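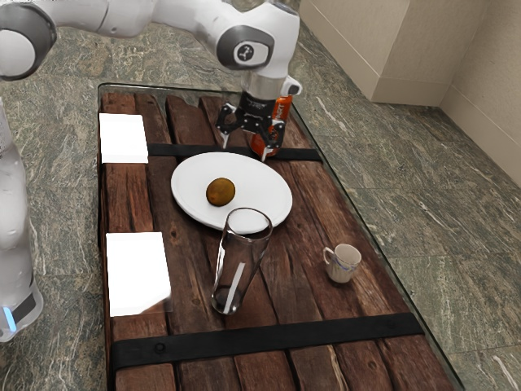

Promard Water is opening registration for the Household Water Stewards course, offered with the Sostitz School District. The course is free and is open to students in grades 8 through 10. 1/8

Students will learn to read a home water meter, check a toilet tank for leaks, and keep a simple record of daily use. Sessions are held after school at the Carvalho Street Library, second floor. Please use the side entrance after 5:00 p.m.

The course has places for 100 students. Each school will receive a share based on its enrollment. Places not claimed by the end of April will be offered to students on the waiting list. 3/8 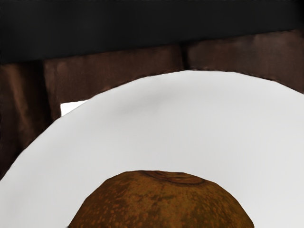

Registration forms are available from school offices and must be signed by a parent or guardian. Forms sent by email will be accepted if the signature is legible. Students who took part last year may apply again but will be placed after first-time applicants.

Benvinda Cordeiro, Director of Customer Education, will lead the course. Classroom sessions will be taught by Nithin Unnithan and Albertina Vieira of the Sostitz School District. Ms. Vieira will also lead the Portuguese-language group, which meets in Room 2. 5/8

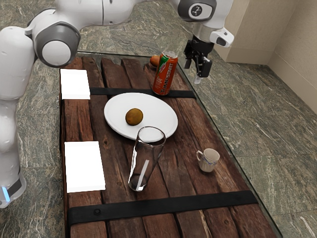 SOSTITZ, April – Promard Water and the Sostitz School District have signed an agreement to continue the Household Water Stewards course for a further 2 years. Under the agreement, the utility will pay for course materials and bus passes, and the district will provide teachers.

"Many families ask us why their bill went up, and the answer is often a leak they could have found themselves," said Ms. Cordeiro. "We would like more households to know where to look." 6/8

Each student will keep a home water record for 14 days. Records are to be entered in the Ollix online form or handed in on paper at the library desk. Names and street addresses will be removed before any results are shared with the schools. 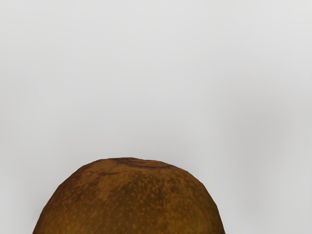 Household Water Stewards, Sostitz

At the close of the course, 20 students will be invited to visit the Promard treatment plant with plant manager Bujar Ionescu. Closed-toe shoes are required. Students who need step-free access should note this on the registration form so that the route can be arranged in advance. 8/8

Correction to post 3: homeschooled students living in the district may also apply. Their forms should be sent directly to Promard Customer Education, attention Ms. Cordeiro.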